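Tovar gallery: grasping soft and thin objects on soft surfaces

Page maintained by Dineo Oosthuizen and Gumaro Alvarado, Roncombe manipulation group. Last changed 6 Apr 2024.

The Tovar study asks how well a grasping policy trained from hand-held gripper recordings copes when both the object and the surface beneath it give way. Most of our earlier work was done on hard tabletops, where the height of the surface is known and the fingers can stop against it. A mattress offers no such help. It sinks under load, the sheet travels with the fingers, and a bag or a folded cloth has no fixed outline to aim at.

The entries are grouped by stage of the work, and the notes assume some acquaintance with the first Bovex report. Entries awaiting clearance from the households carry their notes only.

Stage 1. Collection

All recordings were made in homes in Viltville during March. We kept 372 episodes after screening. An episode is one pick and one place, performed by a person holding a gripper in each hand, with a wrist camera on each. The operator was asked to work at an ordinary pace and to leave failed attempts in.

Screening removed episodes where tracking was lost for longer than 3 seconds, and those where the object left the view of both cameras before contact. Slow or clumsy episodes were kept. An early version of the filter dropped them and the resulting policy had no idea how to recover from a slipped grasp.

Stage 2. Labelling

Each episode carries a contact time, a release time and an outcome. Contact is marked by hand at the first visible movement of the object. On bedding this is harder than it sounds - the sheet often moves first and drags the object with it, so the two labellers disagreed more here than on any other surface. Disagreements were settled by viewing both camera streams side by side.

Stage 3. Training

The policy takes the wrist images and the gripper width, and predicts a short sequence of relative hand motions. No depth input is used. Surface height is never given to the model, and it has to work out from the images when to stop descending. We trained with 4 seeds and report the middle two, following the practice in the Bovex report.

Stage 4. Approach to thin plastic

Bags were the hardest class. A flattened bag can be pressed into the mattress without either finger getting under it, and the jaws then close on nothing or on a pinch of sheet. Operators dealt with this by coming in at a slant and closing early, while the fingers were still moving down. The trained policy copies the slant fairly well but tends to close late.
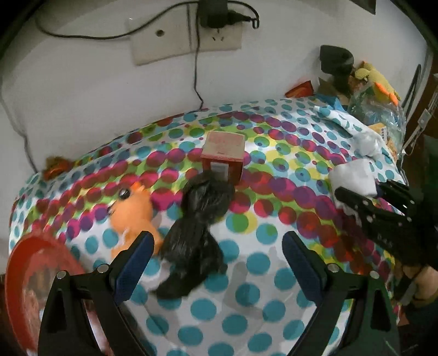 Closing late matters less when the bag has been twisted or bunched, as there is a ridge for the pads to meet. For this reason we score bunched and flat bags separately. Pooling them, as we did in the first draft, hid most of the effect of the surface.

Stage 5. Evaluation

Testing used 60 trials per object class, split evenly between a firm table and a made bed. A trial counts as a success if the object is clear of the surface and still held when the hand stops rising. Picking up bedding along with the object counts as a failure, even where the object is also held.

Rigid boxes showed almost no difference between the two surfaces. Plush toys were slightly easier on the bed, where they roll less. Folded cloth and flat bags both did worse, and the commonest fault was a pinch of sheet. Patterned bedding did not appear to be a separate cause of failure, though we did not control for it and would not lean on the result.

Notes on reuse

Episode lists and label files are available on request from either maintainer. Please quote the stage number when asking about a particular entry. The bag scores in the first draft should not be cited; use the split scores in the current tables.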